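## How baskets are woven

People were making baskets long before they made clay pots. A basket is light, strong and good at holding things, and it can be made from plants that grow nearby.

Willow is one of the best plants for the job. Its long, thin shoots are called rods. They are cut in winter, when the leaves have dropped. Dry rods snap, so the weaver soaks them in water until they bend easily.

Every woven basket has two sets of strands. The stakes stand up and give the basket its shape. The weavers go in front of one stake and behind the next, all the way round. On the following row they swap over, and this locks everything together.
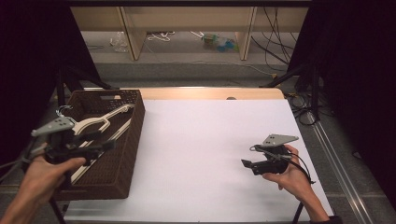 *A basket with a tight weave and a handle slot at one end.*

If the rows are pushed close together, small things can't fall through. If they are left apart, air and water can pass, so fishermen used open baskets to carry their catch.

The top edge is called the border. To make it, the ends of the stakes are bent over and tucked into each other.

**Try it yourself**

Cut slits in the side of a paper cup, from the rim down to the base. You need an odd number of strips. Weave wool in and out of them until you reach the top, then tie the end.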